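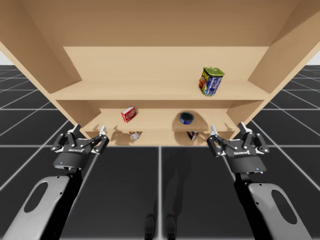
Spam on the upper shelf, small red box on the one below.

**1/** I went a year writing down every penny we spent on food. The year ended last week and the total is £2,516, for two adults in a rented terrace in Hesteron. A few people asked how I did it and what I changed, so I'm putting it in one thread.

29 Sep 2025

---

**2/** What's in the figure: supermarket shops, the market, the milk, packed lunches, tea and coffee, anything bought at a petrol station in a hurry. What's not in it: meals out, alcohol, cat food, washing-up liquid and so on. If you count those as groceries, your number will look a lot worse than mine and you shouldn't compare the two.

---

**3/** I set £2,000 as the target at the start. We missed it. The target was a guess and I didn't look anything up before picking it. I'd still rather have had a bad target than none, as it gave me something to be annoyed about every month.

---

**4/** I used Hinance on my phone for the first few months. It's fine. It wants to sort everything for you and it put our cheese under "leisure" more than once. After Christmas I went over to a plain notebook that lives by the kettle, with the receipts tucked in the back, and I added up on Sunday evenings.

---

**5/** The notebook was better for one dull reason. My partner would write in it and would never open the app. A record with half the household missing isn't much use.

---

**6/** The first thing I learned was how much went on top-up shops. The big weekly shop barely moved. The damage was all "just popping in for milk" and coming out with crisps, a reduced quiche and a bunch of coriander we already had.

---

**7/** We now get milk from the Ametepe van, which does our road twice a week. It costs more per pint than the supermarket. I haven't been able to show that it saves money overall, but we go into the shop less, and the top-up column has gone down every month it's been running.

---

**8/** Second thing: the cupboard. I had been buying food on top of food. So in spring I took everything out, wrote a list and taped it inside the door. You cross things off when you use them. If it's on the list, you don't buy another.

---

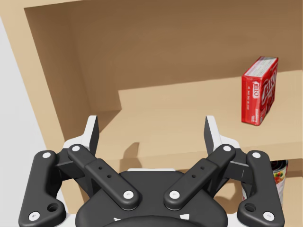 Jell-O, upper compartment, over to the right.

**9/** Packet puddings and jelly are the classic back-of-cupboard food. They get bought for a visit from children, the children have ice cream instead, and the packet stays for years. I've stopped buying them in advance. If somebody wants jelly, it can go on that week's list.

---

**10/** On dates, as I was asked. "Use by" is about safety and I stick to it. "Best before" is about quality, and for dry goods and tins I look at the thing and decide. A tin that's bulging, leaking or badly rusted goes in the bin whatever is printed on it.

---

**11/** Spices were my worst category. Most of the old ones weren't harmful, they just tasted of dust. I now buy small bags from Ada, the shop by the bus station, and tip them into the old jars. The bags are cheaper for the weight and the turmeric is a much better colour.

---

**12/** Write the date on the jar with a bit of masking tape. Also write what it is. I made a crumble with ground coriander in place of cinnamon in February. We ate it with a lot of custard.

---

**13/** Meal planning. I tried a full seven-day plan and gave up by the second week both times I did it. What has lasted is 4 planned dinners and the rest left open. The open nights get used for leftovers, eggs, or something on toast, and if one of us is working late nothing goes off.

---

**14/** The four aren't tied to days either. They're on a list on the fridge and whoever cooks picks one, starting with whatever has the fresh ingredients. Fish goes first, then anything with salad leaves, then the rest. Lentils can wait until the end of the week and usually do.

---

**15/** Lunches were the surprise. I had them down as nearly free, being leftovers. They weren't, as we were cooking bigger dinners to make them. A pan of soup on a Sunday works out cheaper than stretching a chicken dish. It's also more boring - I won't pretend otherwise.

---

**16/** Things that made no difference that I could find in the figures:

- loyalty card offers
- buying rice in an enormous sack (we ate more rice)
- swapping to own-brand baked beans, which we then didn't like and gave away
- freezing bread ends for breadcrumbs. I have a drawer of them. I don't make anything that needs breadcrumbs.

---

**17/** Things that did:

- the list inside the cupboard door
- not going to the shop on the way home from work
- porridge
- buying less fruit at once, and buying it more often from the market

---
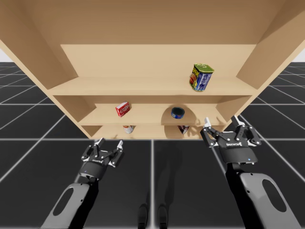

**18/** Tinned food gets looked down on and I think that's a mistake. Fried tinned meat with rice and a bit of cabbage is a good dinner. Sardines on toast, same. Chickpeas I do prefer dried, but only if I've remembered to soak them, and that's a rare evening.

---

**19/** My rule for tins now is one open space per kind. If there are already two of something, it doesn't get bought even on offer. The offers come round again. I used to act as if they didn't.

---

**20/** Put the new ones at the back and pull the old ones forward. Shops do this and I'd never bothered at home. It takes a minute when you unpack and it's the reason we no longer find soup from a previous address.

---

**21/** Somebody replied to an earlier post to say £100 a month ought to be plenty for two. It might be, where you are and with what you eat. We never had a month that low. December was the worst and I'm not going to try to fix December.

---

**22/** The other thing I'd say is that a year is a long time to write down every onion. If you only want to see where it goes, do two ordinary months. Leave out any month with a holiday or a birthday in it. You'll have most of what I learned by then.

---

**23/** Tools, for those asking: one A5 notebook, one biro on a string, masking tape, and a phone calculator. I kept the receipts until I'd added up each month and then recycled the ones that would recycle. The shiny ones mostly don't.

---

**24/** I'm carrying on until the end of October, only to see whether the first cold weeks push it up like they did last year. I think it was stew. Stewing beef has its own line in the notebook now.

---

**25/** Replies are open for a couple of days. I can't put the whole notebook up, the handwriting isn't fit for it, but if you want the figure for a particular thing, ask and I'll look. Eggs have been asked for already. I'm adding up eggs tonight.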